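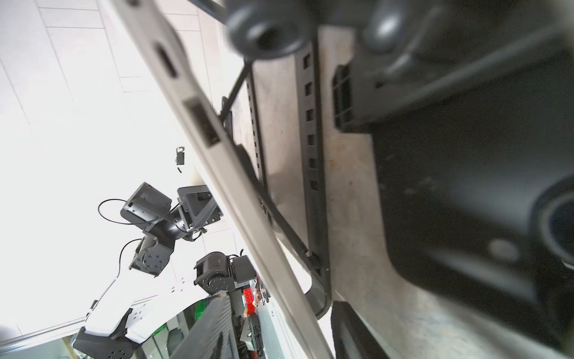
Notes on Keeping Household Records

20/09/2024

The present entry sets out the arrangements under which the records of this household are now kept. It replaces the entry posted in February, which described a system that was abandoned within the season. Readers who adopted the earlier system are advised that the color codes served no purpose and may be discontinued.

The household consists of two adults and occupies a rented apartment in Kornenthorpe. Before the present arrangements came into effect, its papers were held in 13 locations, including a kitchen drawer, a boot box and the glove compartment of a car that has since been sold. A request from the Ernberg insurance office for proof of an earlier address took an entire weekend to satisfy. The document was eventually found inside a cookbook.

Scope

Records are understood to include leases, tax filings, insurance policies, medical letters, warranties and receipts above 300 dollars. Receipts below that amount are retained until the return period has passed and are then discarded. Greeting cards, theater programs and letters from relatives are outside the scope of this entry. They remain in the boot box, where they are welcome to stay.

Paper holdings

All paper is held in four folders: Home, Money, Health and Things. The division is deliberately coarse. An earlier scheme provided for 20 categories, and each new letter required a small debate about where it belonged. The water bill was filed under Utilities, Home and Pending in successive months, and one copy was filed under Correspondence with a note asking where it should go. Under the current scheme it goes in Home.

Papers are placed in the folder with the newest at the front. No further sorting takes place within a folder. It has been found that leafing through one folder takes a few minutes, even in the case of Money, which is by some distance the thickest.

Original documents that would be difficult to replace are held apart in a flat metal box on the hall shelf. These are the birth certificates, the marriage certificate, two passports and the agreement concerning the parking space. The parking agreement was admitted after some discussion.

Electronic holdings

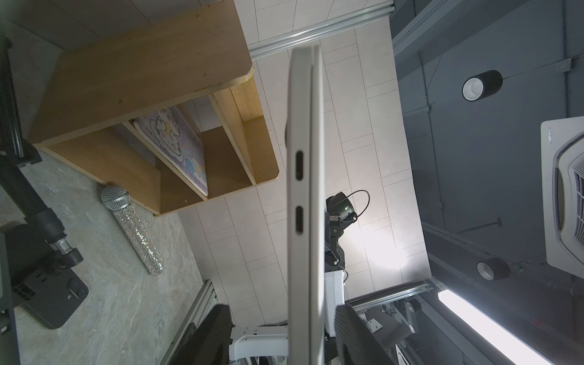 Every paper in the four folders is also scanned, and the scans follow the same four names. File names begin with the year, followed by the sender and a short plain description. A copy of the full set is made on the first day of each month to an external drive, and a second drive is kept at a relative's house in Dradach and exchanged at holidays. Drives with the older, wider plug have been retired from this duty. A laptop with two USB-C ports, one above the other on the same edge, allows both drives to be connected together on exchange days, and the copying can then be done in one sitting – a modest gain, but one that has made the task easier to begin.

Scans are kept as ordinary PDF files. The household previously subscribed to a document service called Ionescu, whose search function was excellent. Its export function produced a single file containing everything in the order of upload, and the work of separating it lasted through most of a winter. The subscription has not been renewed.

Passwords are not held with the scans. They are the subject of a separate arrangement that will not be described on a public page.

Retention

Tax papers are kept for seven years. Warranties are kept for as long as the object is in the apartment, and are handed on with it if it is sold or given away. Medical letters are kept without limit. Instruction manuals are not kept where the maker offers them for download, with the exception of the manual for the oven, which is consulted every time the clocks change.

Review takes place once a year and occupies one afternoon. Each folder is emptied onto the dining table, expired items are removed, and the remainder is returned. The shredder overheats after a short period of use and must be allowed to rest, so it is advisable to begin with Money.

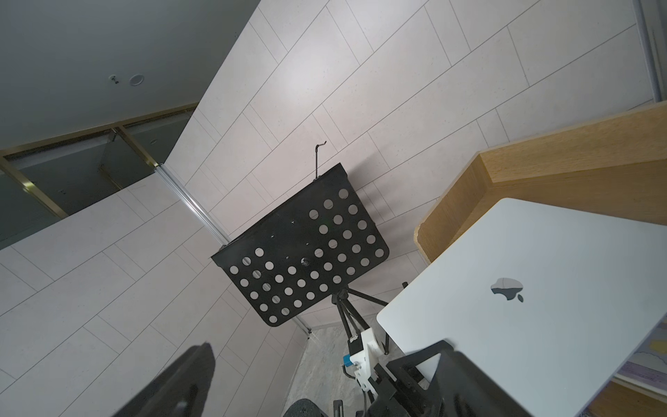 Pale tile and gold-toned trim.

Matters outstanding

The question of photographs has not been settled. Prints from before the household's first digital camera fill several envelopes, most of them unlabeled, and there is disagreement over whether they are records at all. One member holds that a photograph of the old kitchen is evidence of its condition. The other holds that it is a photograph of a birthday cake. A decision has been deferred until the next review.

Also outstanding is the matter of keys. The household possesses a number of keys that open nothing currently known to it. They have been placed in an envelope marked Keys and filed, for the time being, under Things.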